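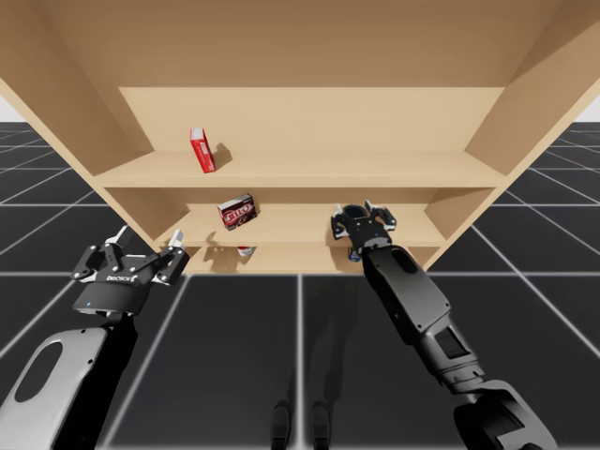 Red box with a white label, upper shelf.

Vondus 300 Tire Temperature Probe
Sold by Zarkach Racing Supply

Your driver says the right front is going away. Your driver also said that at Wurniswood, in the pits, before the green flag. The Vondus 300 gives you a second opinion.

Push the needle into the tread at the inside, middle and outside, and it stores the readings for all four corners. Memory holds 153 sets, enough for a season of short track arguments. Runs on 2 AA batteries, not included. Weighs 8 ounces.

Crew chief Margit Solberg has used hers since April and reports that Valter Backlund now blames the shocks. 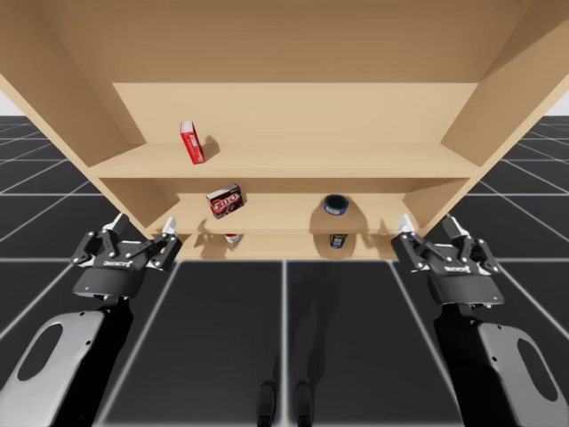 Can I use it on a dirt car?
Any tire with enough rubber left to take the needle is fine. Knock the mud off first.

Spare needles and the Kinyua carrying case are sold separately. Needles bent on wheels, toolboxes or crew members are not covered by warranty.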